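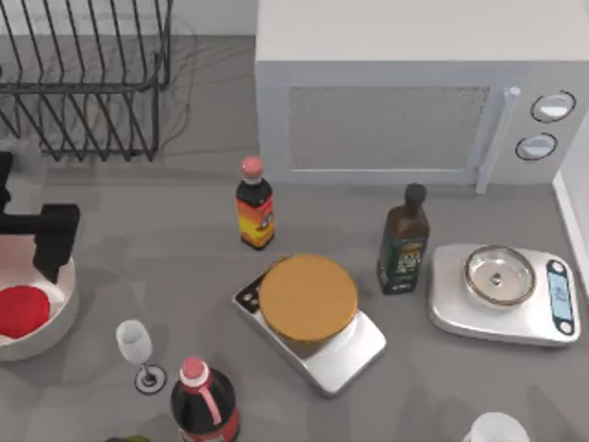 Yi-an Song wrote to me after my last post that I should stop weighing my food in my head and just admit I moved here for the bread. Maybe there is some truth in it. But I promised to write about the language, so today I write about the language, and the bread comes later.

I have lived in Nerska for five years now. When I arrived I had a certificate which said that my level was good. At the post office I learned that the certificate was for another kind of language, the kind people speak slowly on a recording. The woman at the counter asked me one short thing and I understood no word of it. She asked it again, louder. In the end I gave her all my coins and she took the ones she wanted.

The first winter I was learning mostly from the radio. I can recommend it, with a small warning – you will learn the weather very well and not much else. By February I could discuss wind from all directions, but I was not able to return a pair of shoes. The shoes are still in my closet. They are half a size too small and they cost me 1270, more than I paid that month for heating.

What helped me was a notebook. I know there are many apps, and I used one of them for a long time. But in the app the words came to me already chosen, and they were words like "giraffe" and "lawyer". In the notebook I write only what I heard that day and did not understand. I write it the way it sounded, even if it is wrong, and in the evening I try to find what it was. Sometimes I find it after weeks. There was a word I wrote in three different spellings before I understood that it was simply the name of the bus stop, Rasora, said very fast by the driver.

The notebook is numbered. Yesterday I reached entry 3565. Many of them are the same word again, because I forgot it and met it a second time as a stranger. I don't cross these out. When I look back I can see which words did not want to stay with me, and most of them are small ones, the little words between the big ones, which have no good translation in my own language.

Now about the bread. The bakery next to Ham bridge is where I do most of my speaking. In the morning there is a line, and in a line people talk. I used to prepare my sentence at home and repeat it on the stairs. Then one day they had no rye left and my sentence was useless, so I had to make a new one while everybody waited. I made two mistakes in the grammar and I got a very nice loaf with seeds. Since then I don't prepare anything. I look at the shelf and I say what comes.

Yi-an also asked if I dream in the new language. I do, but in the dreams I speak it badly too, which I find a little unfair. My sister says she dreams in perfect French and she cannot order a coffee in it.

I am looking now for a second notebook, as the first one has only four empty pages. The same kind is not sold anymore. If you know a shop which still has the thick ones with squared paper, please write to me in the comments.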